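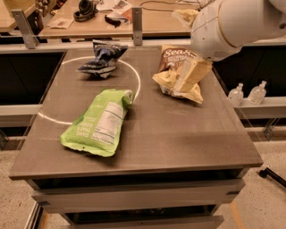
Figure 2. Snack bags on the tabletop, with the white circle partly covered by the green bag.

4.2 Clearing and Wiping the Tabletop

The Clestix tabletop has a matte surface that shows scuffs and grease. Clear it before each wipe-down.

1. Pick up all bags and wrappers. Hold chip bags with the open end up so that crumbs stay inside.
2. Check inside each bag. Fold bags that still hold food and store them elsewhere.
3. Flatten empty bags and put them in the trash. Foil-lined bags do not go in the paper bin.
4. Brush crumbs away from the front lip into a dustpan.
5. Wipe the surface with a damp cloth and Drinex cleaner, diluted 1:20. Use light pressure over the white circle.
6. Dry with a second cloth. Wait 2 minutes before placing anything on the table.

Note: The circle must be visible all the way around when clearing is complete.

Note: Light scuffs do not affect use. For deeper marks, order repair kit 2038.

CAUTION: Do not use scouring pads or solvents. They leave shiny patches that cannot be removed.

CAUTION: Do not drag cans or jars across the circle.

Continue with section 4.3, Care of the Front Lip.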